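Do toy vegetables need a real saucepan?

I have been suspicious of play food for years. Most of it ends up at the bottom of a box, under the jigsaw bits, and comes out only when visitors are due and somebody wants the floor to look lively. So when I was handed the job of sorting out a play kitchen for the spare table in Mimthorpe, I set myself a limit of 10 pieces and a firm promise that I wouldn't buy anything with a sound chip in it.

The shop in Bisedley had a boxed set from Cemusum with 127 pieces. I read the back of that box twice. A good third of it was cardboard — little cartons, little labels, a paper menu. The next size up was 212, and I can only suppose it came with more cardboard. I put both back and bought loose vegetables from the basket by the till.

The other thing everyone tells you is that children want proper pans. "Real tools, real play" was how the leaflet had it, and I rolled my eyes at that as well, mainly because the page opposite was selling the pans. But I did have a small stainless steel saucepan going spare, so out it went with the rest. 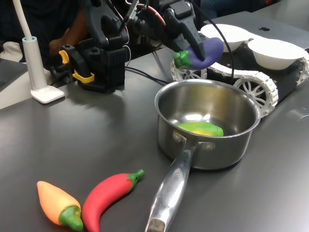

My doubts about aubergines remain. I've never met a child who asked for one at teatime, and yet every play set I looked at had one in it, always the same shiny purple with a bright green top. I suspect it's there because it is easy to mould and looks good on the lid. Same with chillies. Who is giving a four-year-old chillies?

The saucepan, I'll admit, has been less of a mistake than I expected. It's heavier than the plastic sort and it doesn't slide off if you so much as lean on the table. It also makes an awful racket when something is dropped in it, and you can decide for yourself which column that goes in. The long handle worries me a bit. On a low table it sticks out at exactly elbow height, and I keep turning it inwards out of habit, as I would on the hob.

Bowls are harder. I'd seen a set by Zanetti recommended on a parenting page, at a price I wouldn't pay for bowls I eat from myself, and went with plain white ones instead. They are fine. They are bowls.

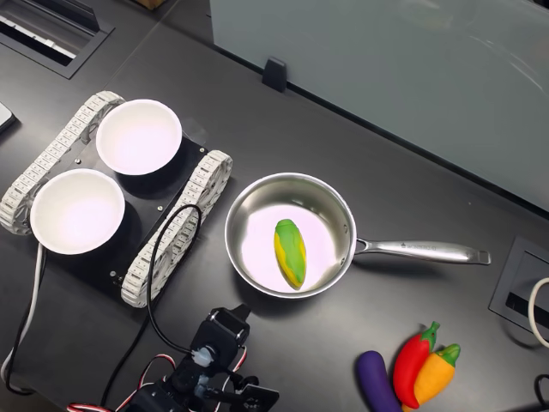 Sweetcorn is the one I'd keep if I had to give the rest away. It fits in the pan, just about, and you can tell what it is from across the room, which can't be said for some of the lumpier green things I turned down in the shop. Peppers come a decent second.

Would I tell anyone else to bother? Ask me again in December. My guess is that 3 pieces will still be in use by then and the others will have gone the way of the jigsaw bits. The saucepan I shall want back before that, for eggs.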